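Handheld gripper operators wanted, Fuvbridge - immediate start

Posted Monday, January 27, 2025
Plendetti, Fuvbridge site
Part time, fixed term until end of September, paid hourly
Reply to: Vy Mạc, Nenine project

We need people to do household tasks with a handheld gripper, in ordinary rooms, and to tell us straight away when the gripper does something it shouldn't. Second part matters as much as the first at the moment. Please read the next bit before applying.

What went wrong

Before Christmas we had a fault on the Nenine grippers. Fingers closing late, or closing and then not letting go when the trigger was released. One operator got the skin of her thumb caught in the linkage while freeing a pillowcase. Sore, a small cut, back the next day, but it should not of happened and we stopped all sessions that afternoon.

Cause was a return spring in the trigger. The supplier changed the spring and we fitted the new ones without a proper wear test. They were fine on the bench at 600 cycles and started sticking well before 2000. We've gone through 1176 recordings from that period and marked the ones where the fingers lag. A good few had been noticed by the operator at the time and not reported, mostly because the form was long and people are paid by the hour and wanted to get on. Our fault, the form is now one line and you're paid while you fill it in.

All the springs have been replaced. Bondarchuk (the workshop that services our kit) checks every gripper weekly and has fitted a guard over the inner pivots on the first batch. Not all units have the guard yet. If you would rather wait for one that does, say so when you apply, it won't count against you.

The work

Mostly cloth and small things. Bedding, socks, soft toys, packets, whatever tends to end up on a bed or a sofa. You pick up, move, fold, put away, open the fingers, do it again a bit differently.
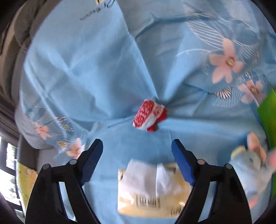 Sessions last two hours with a break in the middle. Four sessions a week is usual, more if you want them and your wrist is ok with it. Some at our flat in Fuvbridge, some in your own home if you've got the space and the people you live with agree.

On top of the tasks:

- open and close test at the start of every session, 40 times, watching the fingers
- stop if anything sticks, lags, clicks or feels stiff. Don't try and work it free
- never put your fingers between the arms while you are holding the trigger
- cloth caught in the linkage: put the gripper down, take your hand off, ring us
- one line report, same day

You won't lose pay for a stopped session. If you stop ten minutes in you get the full two hours.

Who we're looking for

Over 18, able to hold a light tool in one hand for twenty minutes at a time. Left handers very welcome, we've hardly any. No technical background needed. Patience with fabric. Somebody who will speak up even when it's a nuisance, we really do mean this after last term.

If you have had a wrist or hand injury in the past year please tell us first so we can talk it through.

Also two places for fault checkers. Desk work, going through old recordings and noting where the fingers and the trigger don't match. Can be done from home, needs a decent screen and good attention. Same hourly rate. You can do both jobs but not on the same day.

Training

Half a day, paid, at the flat. Bring your own lunch, the kitchen is full of equipment. You'll see the old spring and the new one and have a go with a gripper that sticks on purpose, so you know what it feels like. Flat shoes, no rings or long sleeves please.

To apply

Short email to Vy Mạc, no CV. Tell us which hours you can do, wich hand you use, and about a time you reported something that wasn't working, at a job or at home or anywhere. A few lines is plenty.

We ring people back in the order they write. Anyone who worked with us before the stoppage can come back without applying again but you do have to redo the training.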